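2023年10月5日　作業ノート(棚からの取り出し、把持姿勢推定まわり)

前回の続き。Irkauの新しい候補生成を入れたブランチで、手首カメラの画像だけから把持候補を出す。比較対象は旧版のMister。Đoàn側のドライバは触っていない。

先に書いておくと、今回の「改善」はまだ信用していない。Jeltatthorpeの報告書では透明な仕切りのある容器でも候補が安定するとあったが、評価に使ったフレームの選び方が書かれていない。都合のいい角度だけ拾えば、旧版でも安定して見える。

ログは642フレーム。深度が欠けた画素を捨てる処理は切って、生の値のまま流した。切った理由は単純で、入れておくとアクリルの部分がほぼ丸ごと消え、候補が減ったのを「誤検出が減った」と読み違えるから。3月にこれで一度やられている。

1. 透明物の境界

仕切りの縁の反射を物体の輪郭と取る誤りは、Irkauでも残っている。スコアの閾値を上げると消えるが、一緒に小箱の候補も消える。閾値で解決したことにするのはやめたい。

Snickersは楽なほうだと思っていたが、レーンに沿って斜めに寝ているので、指の開閉方向が仕切りと干渉するかどうかは仕切りの位置推定しだいになる。物体だけ見て姿勢を決めている今の実装では、そこが抜けている。衝突判定は後段のプランナ任せ。プランナはアクリルを知らない。つまり誰も見ていない。

白黒の小さい包みは2つが同じレーンに並ぶ。インスタンス分割が1つにまとめてしまうと、重心が隙間に来る。ログを見るかぎりIrkauは分けられるフレームが増えたようだが、増えた分が本当に分割の効果なのか、単に候補数の上限を上げたせいなのか切り分けていない。上限は最大200。旧版も同じ値に揃えて流し直すこと。揃えずに並べたグラフは貼らない。

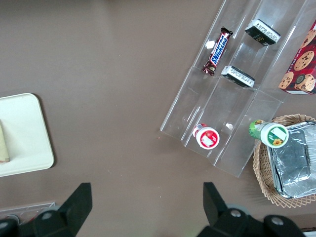 2. 隣の容器にまたがる物体

緑と白のボトルは整理ケースの縁から籠の中のアルミトレイの角にかけて横たわっている。所属する容器を1つに決める今のデータ構造だと、ケースかトレイのどちらかに押し込むしかない。フレームごとに所属が入れ替わり、そのたびに計画が作り直しになる。平滑化フィルタで隠す案が出たが反対。状態の持ち方が間違っているのを遅延で塗りつぶすだけだと思う。

当面の案:所属を確率で持ち、把持の計画では両方の容器を障害物として渡す。計算時間は増える。どれだけ増えるかは測ってから言う。

アルミのしわも曲者で、灰色のハイライトのところに細長い候補が立つ。法線のばらつきで弾けるという意見はあるが、ボトルの曲面まで弾かないという確認がない。確認が取れるまでマージしない。

3. 指の自己マスク

指と根元のハウジングは固定マスクで抜いている。マスクは指の開き具合に追従しないので、閉じ側では指先がマスクからはみ出して「黒い物体」になる。関節値から毎フレーム描画して抜くほうに変える。描画の遅れと画像の時刻合わせが先。今は5フレーム分の固定オフセットという、根拠の分からない定数が入っている。コミットログにも説明なし。

Imani Rotichのコメント:「マスクを広めに取れば済むのでは」。済まない。広く取ると、いちばん見たい指の間の領域が削れる。議論は平行線のまま、両方の設定でログを流すことにした。

メモ
・候補数の上限を揃えてMisterを再実行
・ボトルのフレームだけ抜き出し、所属の入れ替わりを数えるスクリプト
・アクリルの仕切りを平面として手で与えた場合の上限性能を見る。これで駄目なら認識より把持の生成側が悪い
・固定オフセットを0にして何が壊れるか確認
・設定ファイルのハッシュをログに残す。前回どの閾値で流したか、今日も復元に手間取った

成功率の表は空欄のまま。オフラインの候補スコアを成功率と呼ぶのは、うちでは禁止にしたい。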